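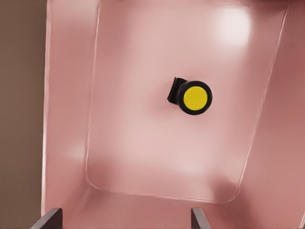 Issue 27

Product: Plastton four-drawer dresser
Opened: November 19, 2020
Status: Open, waiting on supplier

Customer in Basville reports the dresser leans forward when the two upper drawers are pulled out together. Not anchored to the wall. No injury. Customer was told to empty the upper drawers, keep kids out of the room and stop using it until the bracket is fitted.

Checked the order. The carton should hold a wall bracket, a strap and four screws. Customer found the strap but no bracket. The instruction sheet is the old Gornberg version, which leaves out the anchoring step on page 9.
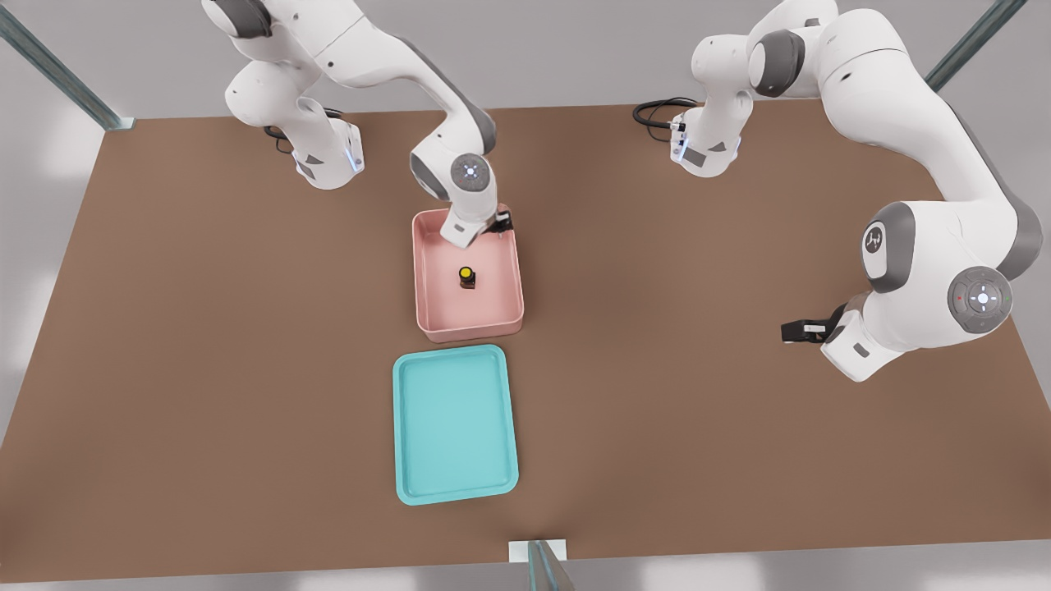 Two arms, pink bin and teal tray.

Replacement bracket sent by courier. Asked the warehouse to open seven more cartons from the same lot. Four had no bracket. Lot put on hold and the colour variants added to the hold as well.
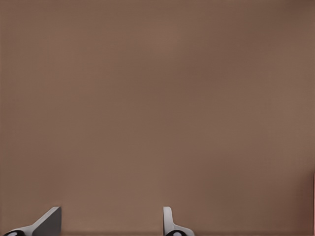
Hakim Kusuma replied that the hold should cover the Čierny dresser too, as it ships with the same hardware bag. Added to this ticket. Refund offered if the customer would sooner return the unit. No answer yet.

Contact Product Safety | Copyright Plastton | Back to top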